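**Jugah Bridge toll** is a road charge on the Jugah Bridge, between Skudby and Flandard. Run by Urex under a 40-year lease. Opened in September, closed twice, opened again.

Cars pay 3 crowns each way, trucks more. Skudby residents with a permit go free; 2243 permits issued in the first year, 2119 in the second. 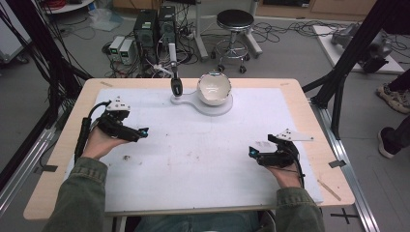 *White bowl on a light wooden table.*

The closures followed a dispute over the ferry road, wich was the only free route and had been shut for repairs. Regional transport chief Zulema Ibarra ordered the booths left open untill it was passable. Urex asked for lost income, got part of it. Anisa Pelupessy, then mayor of Flandard, wanted the lease ended early. Council voted no.

Night rate dropped later. Booths on the Flandard side only.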